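The Slow Return of Drunel

Players who bought into Drunel in its first year mostly remember the shipping delays. The base set had 230 cards, the starter decks came with the wrong rules sheet, and the second expansion reached stores in March, long after the tournament season it was printed for. Womow, the publisher, let the license lapse and moved on to board games.

The game kept going anyway, mainly in Fledton, where one store held a league through the years when there was nothing new to buy. Players wrote their own ban list. They capped decks at 50 cards, dropped the coin flip, and gave the second player an extra Ember on turn one. Most of those changes are now in the official rules.

The basic turn is easy to learn. You bank a card face down as Ember, spend Ember to play Wardens, and send Wardens to hold one of three gates. Win two gates and you win the round. What makes it hard is that banked cards can be bought back, so every card you give up early is one your opponent has to think about later.

The old problem was the Tollkeeper. For two Ember it locked a gate until somebody discarded a Relic, and a deck with four of them could lock all three gates by turn five. League players in Fledton banned it outright. The new edition keeps the card, raises the cost to four, and allows one per deck. That seems fair -- it still wins games, but you have to draw it first.
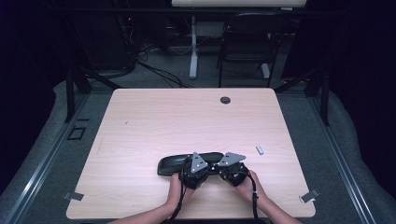

Words by Nilton Ríos
Games & Hobbies

The new edition has 300 cards, and 534 if you count the alternate printings, which the rules treat as the same card. Old cards are legal as long as the sleeves are opaque. Rarity has been cut back to two levels, and every common comes in the starter box.

Restrepo, the faction that old players will ask about first, is back with fewer Relics and better Wardens. It no longer stalls. A typical Restrepo deck now wants to lose the first gate cheaply and take the other two on the same turn, and the best counter is to leave your own Ember unspent until it tries.

The first print run was 600 boxes. A second is planned, with corrected text on the Ferryman, whose ability currently works during both players' turns.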